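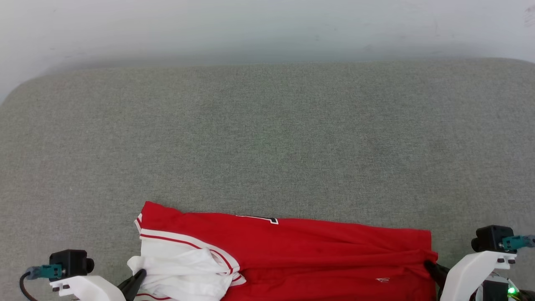

Red jersey with the white side panel, on the gray seat.

Re: [granditton-swap] Jerseys, what's left

Yes still have the red one, pic at top. Needs a proper fold, it's a bit wrinkled, sorry, will do that before it goes in the bag. Small white logo on the red, number is black with a white outline. White side panel has the thin red stripes. No holes that I found, washed it twice.

Size tag is faded to nothing so I can't help there. Fits my teenager with room to spare, if that's any use to you.

On the folding question: sides in first, then bottom up to the collar, number facing in. Don't iron the number!! I did that to one in November and teh iron has never been the same.

Pickup is fine any evening after six, side door on Roser. Or I can leave it at the Sotomayor desk, just tell me which. Would rather not mail it.

On Sunday, March 1, 2026, a list member wrote:
> Is the red basketball jersey from the Skodus box still going? Could
> you post a picture, and say if it has been washed? Also how do you
> all fold these so the print doesnt crack. Mine are stacked flat and
> they stick together. The box says 300 grams max per bag, does a
> jersey go over that?

Forgot the last bit. No idea, never weighed one. One per bag and you should be ok.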